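Home | Products | Planning | News | Contact

Billitz opens planning service for small packing firms that want to buy their first robot arm 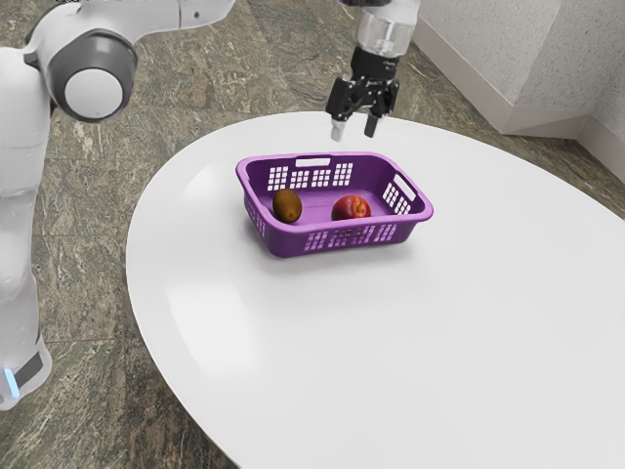
Try the work before you pay for the arm

LORKALPORT, February – Billitz, a supplier of handling equipment for the food trade, has started a planning service for firms which sort and pack fruit by hand and are thinking about a first robot arm. The service is called Brusto. It gives the buyer a computer model of the job, a written budget and a list of what must be ready in the building before delivery.

In the model, the customer can see an arm and a two-finger gripper together with a basket, a table and fruit of different shapes, such as an apple and a kiwi. The sizes can be changed to those of the customer. In this way the buyer can ask early if the arm is long enough, and if the fingers can open inside the basket.

"Many small firms ask us first for the price of the arm," says Müzeyyen Duman, head of planning at Billitz. "This is a natural question, but the arm is only one part of the bill. There is also the gripper, the table, the training of the staff and the spare parts. We want the customer to see all of this on one page, before the bank sees it."

The budget covers a period of 6 years. It includes yearly service, one change of gripper fingers and the hours in which the line must stand still for installation. Firms may also compare buying with renting.

The first customer is Baysal, a fruit packer with 19 employees. Baysal used the service to plan one packing place and has decided to move its order to the next budget year – the floor plan must be changed first.

A Brusto plan costs 2000 euros and is normally ready in 30 working days. If the customer later orders equipment from Billitz, the full amount is taken off the invoice. Plans can also be used to ask other suppliers for an offer.

Firms that wish to discuss a plan can visit the Billitz showroom in Lorkalport on Saturday mornings. An appointment is necessary.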